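Robotics club kits out first sorting challenge

I stopped by the Perncombe robotics club in September and stayed way longer than I meant to! The students are getting ready for the Indmont parts challenge, where an arm has to fill a tray with one of each part: a solenoid, a round red circuit board and two kinds of wire harness.
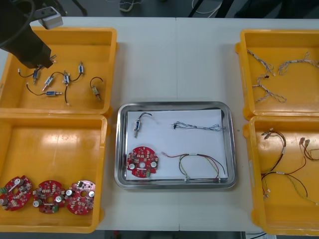

The harnesses are what everybody complains about. They tangle, they snag, and the team has already logged 500 practice picks (I watched maybe a dozen, and yes, I cheered). Teams get 9 minutes per run, and Perncombe goes up against eight other clubs. Practice is open to visitors from 4 p.m. at the Grenell building, so go say hi.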